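# Hand-held gripper from Gumico: a review before you sign anything

December 2022

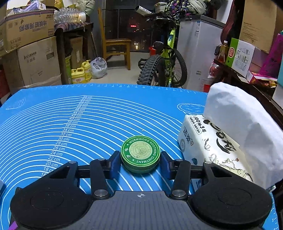

*Picking up the ointment tin, blue mat underneath.*

I buy equipment for a small firm that packs balms, soaps and first aid bits for other people's labels. We are looking at putting one robot arm on the line at our Wotinmont unit, and the sales people from Fedberg, who would supply the arm, told us to start with a hand-held gripper. The idea is that your own staff do the job with it for a few weeks, the recordings go off to be turned into something the arm can follow, and you avoid paying an engineer to program every pick. It sounded like the sort of saving that turns up later on a different invoice. So I asked to have one on loan before we put it in the budget, and this review covers what I found.

## What you get for the money

The quote for one unit was £3413, before VAT. It includes the gripper, a camera mount, a charger and a login. The camera is extra. I rang to check, as the picture on the order page shows one fitted, and was told the picture was of a "typical setup".

A spare set of fingertip pads is £70. Remember that number.

## Build

Better than I feared. The body is black and grey, with big rounded housings either side of a ribbed plate, and the two link arms run on silver pivot pins that are a good deal larger than they need to be. I have no complaint about that. We've had cheap pneumatic grippers on trial before and it was always the pivots that went sloppy first.

The pads are dark blue with a black backing. They grip well on clean metal. They don't like anything greasy, and if your product is an ointment then sooner or later everything is greasy. By the end of the first week ours had a shine on them and I was wiping them after every run. The manual says to replace them "as required", a phrase I'd like struck out of every manual I am ever sent.

## Does it pick things up?

Mostly. I used a round tin of wormwood soothing ointment as the main test, partly as it is the right sort of shape for our line and partly as the lid lettering makes it easy to see whether it has been turned. Low round tins are awkward for two flat fingers. Come in a touch off centre and the tin rolls round the pad instead of sitting between them. With practice you get it square nearly every time, but a person with practice is exactly the cost we were hoping to cut.

A soft pack of tissues was the other thing I tried. It squashes, and how far it squashes depends on how full it is. The gripper has no real feel for this. You close your hand until it looks right. Whether an arm would learn "looks right" from me is something the brochure is very sure of and I am not.

Use a mat, by the way. Mine is a silicone one with size rings printed on it in centimetres, the kind sold for the kitchen, and it was worth more to me than the software. You can put the tin back on the same arc each time and the surface stops it skating off. Fedberg will sell you a "calibration surface". Don't.

## The bit about numbers

The sales sheet says a new task can be learnt from "a modest number" of demonstrations. I asked what modest meant and got three different replies from two people. In the end I did 267 picks of the tin over the loan period, at the pace of somebody with other work to do. A fair few were no good. I'd closed too early, or my wrist had drifted, or the login had timed out halfway through and I carried on without noticing (there is no beep).

After that lot went off, the report came back saying the data was "promising" and suggested more variety: different tables, different light, different clutter behind the work. Fair enough, I suppose. But each of those is another afternoon of wages, and not one line of the quote mentions wages.

Leonie Kleinschmidt, who runs our line and did some of the picks with me, has smaller hands than mine and found the trigger a stretch. Her wrist was sore after an hour. There's only the one size. If you have several people taking turns, try it on all of them before you order.

## What it really costs

My own working, for one product on one line:

- Gripper, as quoted: £3413
- Camera: not included, get a price in writing
- Pads: £70 a set, and I would plan on about 7 sets in the first year if you handle anything oily
- Staff time for demonstrations: by far the biggest figure on my sheet once I'd filled it in
- Login: free to begin with, then "reviewed" in August

That last one bothers me most. I asked Fedberg whether the recordings would still be ours if we stopped paying, and the answer was long and friendly and didn't contain the word yes. Get it in the contract. We also asked Beyene for a quote on plain fixed tooling for the same tin - a shaped cup on the end of an ordinary arm, no learning at all - and while it would only ever do that one tin, I could read the whole quote on a single page and knew what I was paying for.

## Who might want it

If you have a lot of different products in short runs and somebody on the payroll who enjoys this kind of thing, I can see it paying its way. The hardware is decent, and I'd use it again sooner than most of what I've been lent. For two or three tins in long runs, which describes us, I can't make the sums work this year. I've put the cup tooling in the budget and left the gripper as a line with a question mark next to it.

If Gumico bring out a smaller handle and sell pads for oily goods at a sensible price, I'll ask for another loan. I would also want the beep.

**Build:** 4 out of 5
**Ease of use:** 3 out of 5
**Honesty of the quote:** 1 out of 5

*Loan unit returned with one set of pads worn. We were charged for the pads.*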